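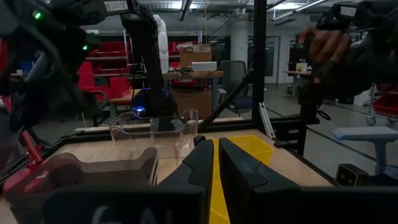 How to Oil a Butcher Block Worktop

A butcher block top needs oil when water stops beading on it. Put a few drops on the surface and leave them for a minute. If they soak in and leave a dark spot, it is time. In a kitchen that may be every couple of months. A bench in a spare room or garage can go much longer, unless the heating runs all winter and dries the boards out.

What you need

Food-grade mineral oil, or a hard wax oil if no food will touch the top
Sandpaper, 120 and 220 grit
Lint-free cotton rags
A plastic scraper
Dish soap and warm water
Nitrile gloves

We use Jastau bench oil on our own tops. Any plain mineral oil from the drugstore does the same job. Do not use olive or sunflower oil. They go sticky and start to smell.

Step 1. Clean the top

Clear everything off. Scrape up dried glue or food with the plastic scraper held nearly flat. Wash with warm water and a little soap, wiping along the grain, then wipe again with clean water. Don't flood it. Let the wood dry overnight, and if the edges still feel cool in the morning give it a few more hours.

Step 2. Sand

Start with 120 grit only if there are stains or raised grain. Otherwise go straight to 220. Sand along the strips, with light pressure, and keep the paper moving. A random orbit sander is fine on the flat but do the edges by hand, or you will round them over. Vacuum up the dust and go over the surface with a barely damp rag.

Dark rings from metal cans are iron stains and sanding often won't shift them. Oxalic acid wood bleach will. Follow the directions on the tub and rinse well.
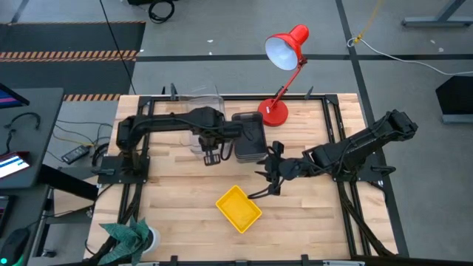 Step 3. First coat

Pour a small pool in the middle and spread it with a rag until the whole surface looks evenly wet. A top 4 feet long takes about 100 ml on the first coat, more if it has never been oiled. Work some into the end grain, which drinks it faster than the face. Wait twenty minutes and wipe off whatever is still sitting on top.

Step 4. More coats

Leave mineral oil overnight between coats. With hard wax oil, go by the time on the can. Plan on 2 further coats for a used top and 4 for bare wood. Coats after the first should be thin. If the surface feels tacky the next day, too much was left on – rub it hard with a dry rag.

Don't forget the underside. One coat there, at least on a new top, helps keep the boards from cupping. If the top is screwed to a frame, check that the screw holes are slotted so the wood can move across its width.

Rags

Rags with hard wax oil or linseed oil on them can heat up and catch fire in a pile. Spread them flat outdoors until they are stiff, or soak them in water and seal them in a metal can. Mineral oil rags don't self-heat, but keep them away from flames.

Wait a full day after the last coat before putting anything heavy back on the top.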